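Minum Household Linen Care Notes
README for the May release

Contents

This folder holds care notes for bed linen, throws, covers and table cloths, collected from the labels and leaflets of items sold under the Braretti and Miranda ranges. It was put together by Raíssa Toledo for use by small laundries and by anyone who wants to look up a washing instruction in one place. There are 1,000 entries in the main table. Each entry is one item as sold, so a sheet that came in single and double sizes has two entries even where the instructions match.

Files

items.csv is the main table.
symbols.csv gives the wording used for each care symbol.
fabrics.csv lists fabric names and the names they were merged under.
changes.txt lists corrections, newest first.

All files are UTF-8, comma separated, with a header row. Open them as text if your spreadsheet program turns the item codes into dates. It will do this to codes such as 3-11.

Columns in items.csv

item_code: the code printed on the label, kept as printed.
range: Braretti or Miranda.
kind: sheet, pillowcase, duvet cover, throw, mattress cover, table cloth or other.
fabric: the main fibre by weight. Blends are written with the larger share first.
wash_temp: highest washing temperature in degrees Celsius. Blank means hand wash only.
tumble: none, low or normal.
iron: none, cool, warm or hot.
notes: anything on the label that did not fit elsewhere.

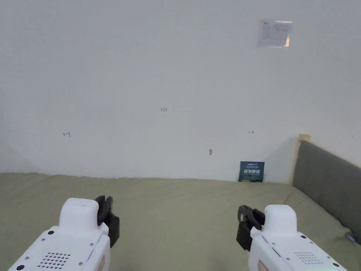
Colour names were left out of the main table. The two ranges name their colours differently, and the same name was sometimes used for different shades in later seasons. Where a label gives a separate instruction for dark colours, it is in the notes column, starting with the word "Dark".

How the entries were made

Labels were typed in by hand and checked by a second reader. Where the label and the leaflet disagreed, the label was used and the leaflet wording went into notes. Shrinkage figures come from the leaflets and have not been tested.

Known problems

Entries from the Zeria leaflets are missing the iron column. The leaflets were printed without it.
"Linen look" was recorded as cotton in 10 entries before fabrics.csv existed. These have been put right, but older copies will still show the mistake.
5 item codes appear twice with different instructions. Both versions are kept, as the labels changed between batches.
Wool throws are thinly covered.

Using the notes

You may copy and change the files for any purpose, with credit to Minum. The notes do not replace the label on the item in front of you.

Corrections

Send the item code and the full label wording, including the back of the label. Corrections are added on the first Monday of the month.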